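Brevow storage unit, walk-through checklist
2022-12-10

Door and lock - OK. Key turns, hinge oiled.
Aisle width - OK. Boxes on the left moved back to the line.
Floor - OK. Swept, no cords across the walkway.
Shelf load - PASS WITH COMMENT. Limit is 300 lb per bay. Bay 17 is close to it, so move the paint cans down to the bottom shelf.
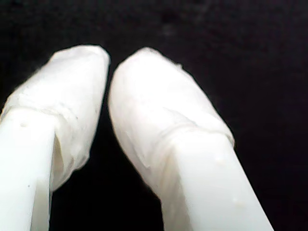
M. Farnerari

Lighting - FAIL. The back tube is out and the corner past Bay 17 is too dark to read labels. Replacement ordered from Rey.
Extinguisher - OK. Gauge in the green, tag good through April.
Ladder - OK. Feet are worn but still grip - check again next time.
Stacking height - FAIL. Top row is less than 18 inches from the sprinkler heads. Take one layer off.
Exit sign - OK. Test button works.

Recheck both fails before the Brunari delivery comes in.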